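August, evening

I slept badly again because of the heat, and at five I was already in the kitchen with my tea, reading the letter from the language school for the third time. They moved me to the higher group. I should be happy, and I am, but the higher group begins at 7 in the morning and the bus from Padilla Street does not come so early. I will have to walk to Sindden and take the other line. Two tickets each way then, and the monthly pass does not cover it.

Mỹ Cao called at lunch. She wanted to know if I wrote to my sister already. I said yes, but this was only half true - I wrote the letter in my head on the way to work, and on paper there is one line. It is strange how my own language becomes stiff when I do not use it. I looked for the word for "landlord" and only the English one came. My grandmother would be ashamed of me, or she would laugh, I am not sure.

At work it was slow. Ese Akpan brought plums from his garden and we ate them standing by the back door. He says that his English was worse than mine in the first two years, and that he learned mostly from the radio, from the programs where people call and complain. I tried it tonight. A man complained for a long time about parking in Povis. I understood almost everything except why he was so angry.

In the evening I began with the winter things, although it is still so warm that it feels foolish. My sister asks every year what I need for the cold and every year I answer too late.

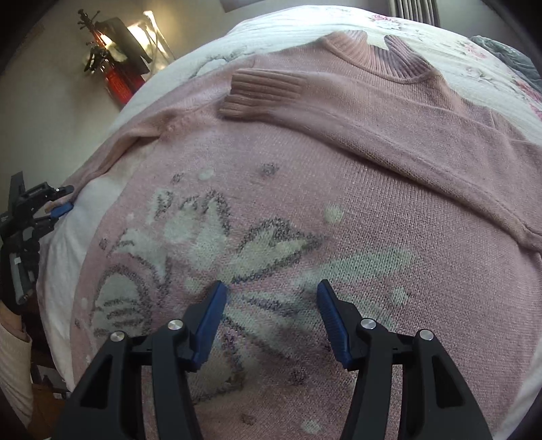
2 min read

The pink sweater can stay another winter. I like the collar, darker than the rest. I wrote "no sweaters, please" to my sister, so now the letter has two lines.

I must also remember to pay the school before the end of the month, and to ask if they take the old textbook back. Up to 100 dollars for a new one, the letter says. For this money I could go to the sea with Mỹ and eat fish.

The radio is still on. Now a woman is calling about the same parking.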